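Gripper bench inspection - comparison round, soft goods
Site: Enville workshop, bench 2
Date: 2026-03-19
Checklist no.: 2957
Units under test: Stirnness two-finger gripper, then Plestska two-finger gripper, same arm and same controller

Before power-up

1. Emergency stop pressed and released, arm stays off until reset - PASS
Comment: Tested from both sides of the bench. The new button has a lovely positive click.

2. Fingers tight on their mounts - PASS after rework
Comment: One screw on the Stirnness took a quarter turn. Check it again at the end of the session.

3. Wrist camera cable clear of the last joint through full rotation - PASS
Comment: I moved the second clip further up the arm and the cable hangs so much better now.

4. Speed limit set for this task - PASS
Comment: 38 per cent for both grippers. Please leave it there, or the two sets of results can't be compared.

5. Table surface wiped - COMMENT
Comment: Tiny specks still show up on white. They don't bother the detector, but wipe again before the next set.

Task set-up

6. Basket and roll both inside the reachable area - PASS
Comment: The job is to pick the bread roll and put it in the woven basket. The ridges on the roll are a really good test, as a finger can sit on a crest or drop into a groove and the grip force changes quite a bit.

7. Fixed camera and wrist camera both live on the Rattanakul controller - PASS
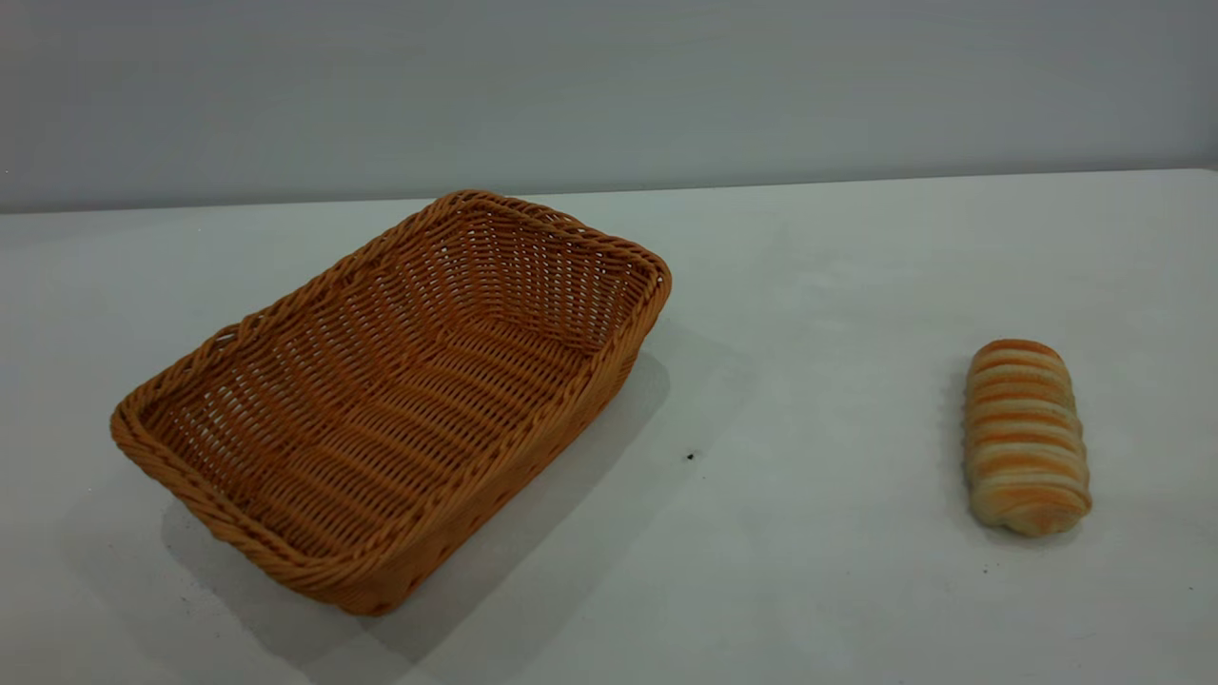
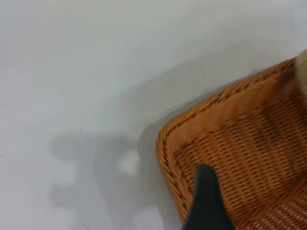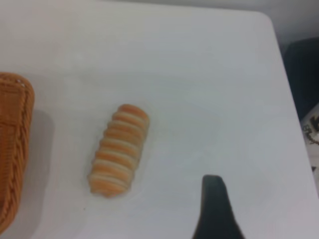 Basket in all three views, fixed camera first, then wrist camera.

8. Finger clearance over the basket rim - COMMENT
Comment: The braided rim is the thickest part and the first thing a low approach will catch. I raised the entry height by a finger's width and put it in the settings for both grippers. Still want to try a steeper approach at the corners.

9. Exposure locked on both cameras - FAIL, then PASS
Comment: The wrist camera was on auto and kept dimming over the white table. Locked it, restarted, all fine. This should go in the start-up script.

Running checks

10. Grip force below the agreed limit - PASS
Comment: Stirnness peaked at 229 on the controller's own scale, with the alarm set at 900. Plestska was a bit higher and less even from one pick to the next. Both well inside the limit, and I'm so pleased with how gentle they are!

11. Release is clean, nothing sticks to the pads - PASS with note
Comment: The Plestska pads are softer and hang on for a moment after opening. Add a short pause before the arm lifts away.

12. Arm stops when the light curtain is broken - PASS
Comment: Tried during the approach, during the carry and over the basket. The gripper holds what it has and stays put, just as we want.

13. Pinch points marked - FAIL
Comment: The yellow tape near the elbow has peeled off. Replace before anyone else uses the bench.

14. Camera delay steady through a long run - PASS
Comment: Up to four dropped images in the whole run, all from the wrist camera. The old controller was far worse, so this is a big step forward.

After the session

15. Finger screws rechecked - PASS
Comment: The Stirnness screw from item 2 has held.

16. Arm parked, air off, settings saved under the checklist number - PASS

Open items: tape at the elbow (13), exposure lock in the start-up script (9), steeper approach at the basket corners (8). I'd like to repeat items 10 and 11 with the harder Plestska pads when they arrive - the maker's sheet says they fit without a new mount.

Bench may be used at the set speed once item 13 is closed.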